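Drirham Reading Room and Toy Library
Progress report to the Ritura Fund
20 July 2021

What a half year it has been! When we last wrote to you the old post office was still full of dust sheets, and the toy library was two columns in a spreadsheet. We have now been open to families for eleven weeks and we have made 1,072 loans, more than we had hoped to reach by November.

Books still make up the larger share, but the toys and games are catching up fast. Puzzles go out and come back and go out again the same afternoon (the farm set has a waiting list!). Outdoor toys were slow in the wet spring and are now the first thing children ask for.

Membership

We have 200 member families, and 50 of them live outside the town, mostly along the Jidovix road. That second number pleased us a great deal. The bus stops close to our door, and we moved our late opening to match the last one home. Several parents told us it was the first time they had been able to come after work.

Collection

The catalog stands at 2,106 items, counting the boxed donation from the Dvořáček bookstore, which closed in the spring and gave us its whole children's section. Sorting it took longer than planned. A good part was in Czech, and we first thought of passing those books on, but two families asked for them right away, so they now have a shelf of their own by the window.

Spending

We are under budget on furniture and slightly over on labels and repair supplies. Board game boxes wear out at the corners much faster than we expected, and we would like to move some of the furniture money across to cover tape, card and spare bags. Please let us know if this needs a formal request.

Still to do

The story hour has not started. The back room needs its second heater before the cold weather, and the electrician has given us a date in the fall. The online catalog works on phones but not well, and searching by age brings up far too much. We are working on both and will report again in November.
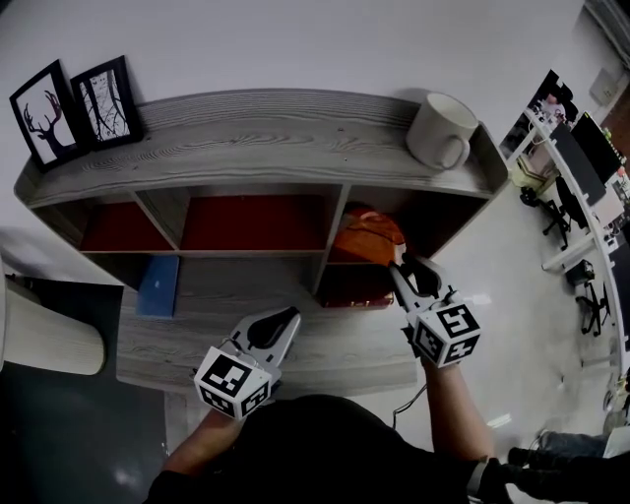 Low shelving with cubbies, gray wood grain.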